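Stollholm long weekend, hand luggage only - doable?

mudlark_h
Joined: February
3/9/20
Four nights in Stollholm then one in Vavley, flying with the small bag fare. Partner says pay for the hold. It's 149 for both of us return which is more than the flights were. Anyone done it with just the under-seat bag? Mostly worried about shoes and liquids.

tenpastfour
Did it last year, no bother. Wear the boots, pack the light shoes. You need half of what you think. Our guesthouse (the Magalhães, up behind the harbour) had a washing machine you could use for a few coins.

Brackenbury
Going to disagree. Stollholm is wet. Properly wet. I did the under-seat thing and spent two days in damp trousers. 149 is steep but split over five nights its not the end of the world.

tenpastfour
Damp trousers is a trouser problem. Get thin ones, they dry overnight on the radiator.

Brackenbury
If the radiator's on. Ours wasn't.

mudlark_h
Ok so thin trousers, boots on feet. What about the bag itself? Got an old Urmont, 15 litres, looks tiny.

pellet_stove
15 is too small for five days unless you're a monk. Mine's over 20 and still fits under the seat. Bus from the airport to Vavley is number 11 by the way, don't get the express, it doesn't stop.

Brackenbury
Express does stop, you have to ask the driver.

pellet_stove
Didnt for me.

mudlark_h
Will ask. And liquids? I've got a 200 ml sun cream, assume that's a no.

quillwort
Yes 200 is a no, even half empty, they go by what's on the bottle. Decant it or buy some there, chemist by the bus station is fine. Clear bag for liquids in the top of your rucksack, everything else from the bathroom in a seperate washbag. I'd go for a soft one with a see-through panel on the front, like the green one below, so you can tell roughly what's in it without tipping the lot out on the bed. Strap handle's handy as well, goes over a door hook when there's no shelf. And put a bright tag on it if you two have matching ones, we've mixed ours up more than once.
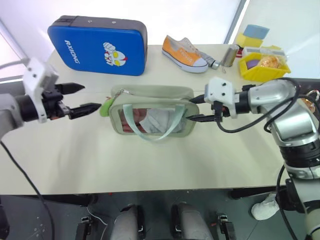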